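Sorness publishes maintenance procedure for two-finger hand-held grippers

01/12/2025 – Sorness has released a revised setup and maintenance procedure for its hand-held two-finger gripper, covering pad replacement, pivot inspection and zero-width calibration. The procedure applies to all units delivered since August and replaces the service sheet packed with the tool.

The revision follows a review of 193 service records by the company's support group. Most entries concerned one of two faults: finger pads that had lost grip at the contact face, and side play in the linkage that shifted the closing position between sessions. Both can be corrected at the bench with a driver, a feeler gauge and a set of replacement pads.

"Users were sending back complete tools for a fault in one pivot," said Teodora Vlachou, service manager at Sorness. "The linkage is meant to be opened and adjusted on site. The old sheet did not say so clearly enough."

Under the new procedure, pads are changed as a pair. The old pads are pulled off the linkage arms, the seats are wiped clean, and the new pads are pressed on until the rear edge sits flush. Pads should not be glued. A pad that will not stay seated indicates a worn arm, and the arm is then replaced.

Pivot screws are checked with the gripper closed and unloaded. Each screw is tightened until side play disappears, then backed off just enough for the arm to fall under its own weight. Thread locker is applied only after the grip check described below. Where two grippers are used together, both are adjusted in the same session and their settings are logged on one card.

The grip check uses small rigid objects with smooth surfaces, which show pad slip sooner than soft goods do. The object is held between the pads, lifted clear of the table and turned through a quarter rotation in each direction. Any creep at the contact face counts as a fail.
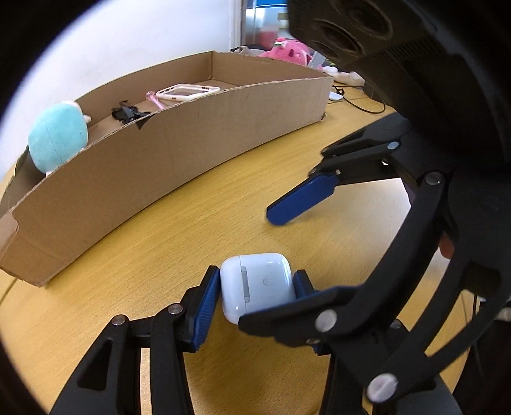 Grip check with a white earbud charging case held between the blue finger pads. A second gripper is at right.

Zero-width calibration is carried out last. The fingers are closed until the pads touch without compressing, the reading is stored, and the tool is opened fully and closed again. If the second reading differs from the first, the pivots are rechecked before the tool goes back into use. The full sequence takes 12 minutes for one gripper.

"Calibrating before the screws are set is the most common mistake," said Edin Golob, who wrote the procedure. "The number looks fine on the day and drifts within a week."

Sorness recommends a pad inspection after every 8 hours of use and a pivot check at each pad change. Tools stored in cases should be left slightly open – pads held closed under load take a permanent set.

Replacement pads, arms and pivot screws are available through Lekico, the company's parts distributor. The procedure can be requested from Sorness support and is supplied with all new units.

Press contact: Yannick Lefèvre, Sorness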